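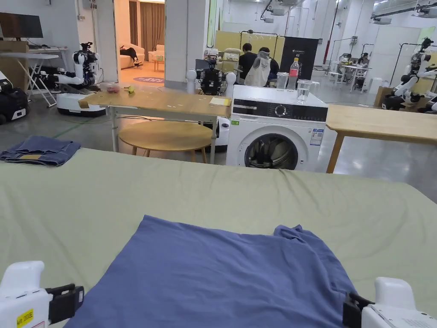

Does the Bowler Cause the Slow Over? A Look at Over Rates in the Boruvton Indoor and Outdoor League

Sports Analysis, final project report
2 January 2022

1. Why this question

Almost everyone who follows limited-overs cricket has an opinion about slow over rates, and most of those opinions blame the same people. Fast bowlers walk back too far. Captains fiddle with the field. Spinners are supposed to be the cure. I played two seasons in the Boruvton league and heard all of this many times, usually from people who had never held a stopwatch. I wanted to see how much of it would survive some timing.

The league fines a team when it has not begun its last over by the cut-off. The fine has been in place since the Kourkoulas Cup adopted it, and the other competitions copied it. The league says the fine has worked. I could not find any timings from before it came in, so I don't know how anyone would be able to say that.

2. What I timed

I used video from the Kourkoulas Cup and the Janlow Shield. The clubs put their matches online with one fixed view from behind the bowler's arm. From these I timed 400 overs, taking the start as the moment the bowler began the run-up for the first ball and the end as the moment the umpire called over. The gap before the next over was timed separately. It turned out to matter more than I expected.

For each over I wrote down the type of bowler, the runs scored, any wicket, any boundary, and whether the captain moved more than one fielder. I threw out overs with an injury or a lost ball. Throwing those out is a choice, and a club facing a fine would probably argue with it.

The timing was done in Anach, the free tagging program our department uses. Anach rounds to whole seconds and sometimes skips when the video stutters, so I retimed any over that looked odd. That is a weak check, as it only catches mistakes big enough to look odd. 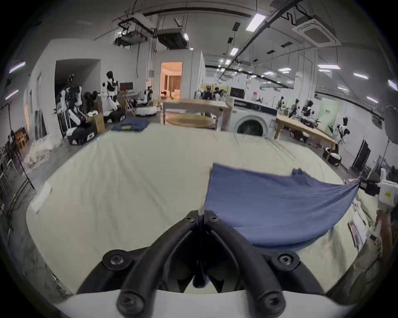

3. What came out

Fast bowlers did take longer inside the over. The typical over of pace ran 27 seconds longer than the typical over of spin. That is a real gap, and I won't pretend it away to make a better story.

The trouble starts when the time between overs is added in. Teams using spin from both ends lost a good part of what they had saved, mostly because the field changed more at the turn of the over. Deep fielders crossed the whole ground when a left-hander and a right-hander were batting together. Several captains also waited until the bowler was standing at the mark before talking about the field at all.

Wickets were the largest single source of delay. The new batter is supposed to be ready, and often was still buckling a pad. The fielding side pays the fine for this unless the umpire makes an allowance, and the umpires' allowances were not written on any scorecard I was given.

Boundaries slowed things less than I had been told they would. At the Janlow ground the ball comes back quickly off a bank, so I would not expect the same result at a ground with a road beside it.

4. What I don't trust

The video comes from clubs that bother to film, and those clubs may be better organized than the rest. Both competitions play on small grounds. I was the only person timing, and I knew what I was hoping to find. A second timer who had not heard my theory would have been worth more than another hundred overs.

I also can't separate the bowler from the situation. Captains bring pace back at the end of an innings, when every ball gets a meeting. Some of the gap in section 3 could belong to the end of the innings — I tried splitting it out and was left with too few overs of spin in that stage to say anything.

5. For the league

I would not change the fine on the strength of this report. I would ask umpires to write their allowances on the scorecard, starting with the matches in January. It costs one line per innings. Until that is done, the league is handing out fines without a record of how the time was lost, and neither the captains nor the people fining them can show they are right.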